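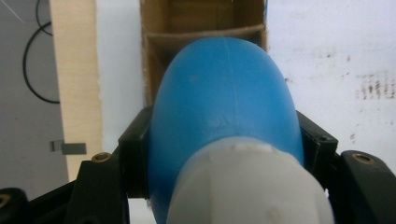

Screen Narrative, Unit 5: Withheld Information in the Thriller

Read before the seminar. Bring the scene breakdown you prepared for Unit 3.

5.1 Terms

Suspense: the audience knows something that a character does not.
Surprise: neither the audience nor the character knows until the moment of disclosure.
Mystery: a character knows something that the audience does not, and the audience is aware of the gap.

A single scene may shift between these states. Label the state at the start of the scene and again at the end. If both labels are the same, check whether the scene changes what anyone knows at all. Some scenes exist only to move people from one place to another and should be marked "transit".

5.2 Restricted and open narration

In restricted narration the film stays with one character and the audience learns things when that character does. Most detective films work this way for long stretches. Open narration moves between characters, usually by cross-cutting, and is the normal condition for suspense.

Restriction is seldom complete. A film may stay beside its lead for an hour and then give one short scene to the opponent. Note the position of the first such break. In the set film, Stundunel, it comes 14 minutes in, during the telephone call at the harbour office. The lead is absent and the caller's face is not shown. Students often log this as mystery only. It is also suspense, as we now know the office has been warned and the lead does not.

5.3 The false disclosure

A false disclosure gives the audience an answer that is later withdrawn. It needs a source the audience has grounds to trust: a document, a flashback, a character with no clear motive to lie. Flashbacks are the disputed case. Some viewers accept a lying flashback if it is plainly tied to a speaker, and reject it if it is not.

Stundunel uses two. The first is the letter, and is withdrawn within the same reel. The second is the ferry flashback, which holds until the last act. Compare how each is introduced, with attention to sound. The letter is read aloud; the flashback has no voice-over.

5.4 Written task

Choose one sequence from Wukley or Stundunel, no longer than 5 minutes. Log each change in knowledge by shot, using the terms in 5.1. Then state in one paragraph whether the sequence could be re-ordered without changing the labels. Plot summary earns no marks.

Hand in by Mon 6 January. The resit task is set in July and uses a different film.

2 comments
Shares: 3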